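Notebook - grasp controller, Isumbridge kitchen rig
January 4, 2021

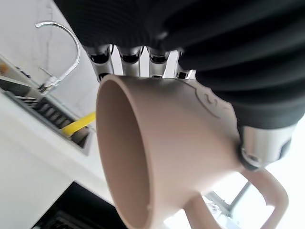
Why does the hand squeeze harder when the mug tips over?
The slip estimator treats any change in wrist orientation as a possible start of slip, so a steep tilt pushes the force target up even when the mug is sitting still in the fingers.

First proper day back and I'm really pleased with this one. I'd assumed the overshoot was in the finger loop, and spent most of the morning in there for nothing. Eetu Saarela suggested replaying the old logs with the gravity term switched off, and the bump vanished on every tilt. So the estimator was comparing joint torques against a gravity vector that arrived late. On a quick rotation the two disagree, the residual climbs, and Tang (the force planner) does exactly what we told it to do and closes the hand. Lovely to see it behave so well on bad input!

Measured the lag between the wrist pose topic and the torque topic: 30 ms. Small, but the tilt is fast and it's plenty. Changes made:

- both streams now go through the same buffer and are matched by timestamp before the residual is worked out
- residual filter window dropped to 150 ms, it was 300
- force target may only rise after the residual stays over threshold for a full window

The third one I'm less sure of. It makes the plots calm, but a real slip gets noticed later. Need a test with something I don't mind dropping.

Perception side: the wrist view is tough when the mug is this close. The fingers and the black sleeve take up the top and right, there's strong light coming in behind the handle, and chrome on chrome between the fingers and the tap. Florville (segmentation) handles the rim very nicely all the same. It's the handle it struggles with - the opening is so bright that the mask bleeds through it and the fitted axis swings a few degrees. Tried locking exposure on the mug body. Better mask, noisier sink, and I can live with that, as the planner gets the sink from the map anyway.

Also the line drawing under the fingers is giving us free features to track. The pose estimate is noticeably steadier when some of it shows between the fingers than when the grasp hides it all. Might be worth a small bonus in the grasp scorer for leaving texture uncovered. Eetu thinks this is cheating. I think it's great.

Replay set is now 277 logs, all relabelled with the matched timestamps. The old labels are in the Amer folder, please don't train on them.

Next:
- rerun the tilt sweep with the new buffer, slow and fast
- drop test for the late slip question
- ask Eetu where the gravity term gets its mass from, I found two different values in the config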